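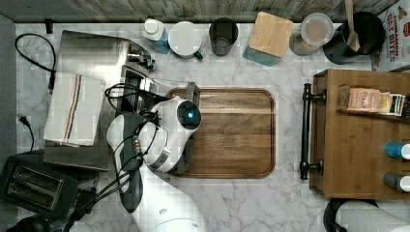
How does a robot learn to do a kitchen job?

A person shows it. Over and over and over. The person moves the robot, the robot's computer remembers the moves, and after lots of tries it starts to work out the pattern.

OK but how do you move a robot? Two main ways.

Way one: by hand. You grab the arm (gently!) and push it where it should go. The motors go soft so the arm bends easily. Bit like an adult holding your hand when you first learned to write your name.

Way two: remote control. You stand back and hold a controller, or a second, smaller arm. Move yours left, the robot goes left. Squeeze yours, the robot's gripper squeezes. Grown-ups call this teleoperation. Long word. "Tele" means far away, same as in telephone.

Why bother with way two? Your hands stay out of the way. The robot has cameras, and if your big elbow is in every picture, it might learn that elbows are part of the job. Oops.

What gets saved?

Every time you do the task it's called a demonstration, or demo. The computer saves how each joint bent, how wide the gripper was, and what the cameras saw. All lined up in time, like a flip book.

Say the job is moving a wooden cutting board on a kitchen counter. Easy for you. For a robot, tricky! A board is flat and lies right down on the counter, so there's not much to grab. On our counter there's a toaster to the left too, and jars along the back, and cables to keep clear of. Best to go for an edge. The robot can press on the left edge with its gripper finger. Press too hard and nothing slides. Too soft and the finger slips off.

Nobuhle Mkhize teaches arms at Fledutach. For one board task she did 83 demos. "The first 6 were terrible," she says. "I kept bumping things. You have to practise before you can teach." Her team has nearly 2290 demos saved now, for all sorts of jobs, and they only started in July.

Do the demos have to be the same?

No! Better if there not. Move the board a bit. Turn it. Change the lights. If the robot only ever sees one board in one spot, it gets stuck when the board is somewhere else.

Can you delete a bad one? Yep. Drop something, bin that demo, go again.

Try it at home

You need 3 people. One is the robot, eyes shut. One is the teacher and moves the robot's arm to pick up a spoon. One puts the spoon back each time. Do it a few times, then see if teh robot can manage alone. Now move the spoon. Harder, right?

Words to know
Gripper: the robot's hand.
Joint: a place where the arm bends.
Demo: one go at showing the task.

Written by Hazem Alaoui, 2025-09-18

We use cookies to remember your settings. Accept / Manage cookies
Contact us | © Fledutach | Back to top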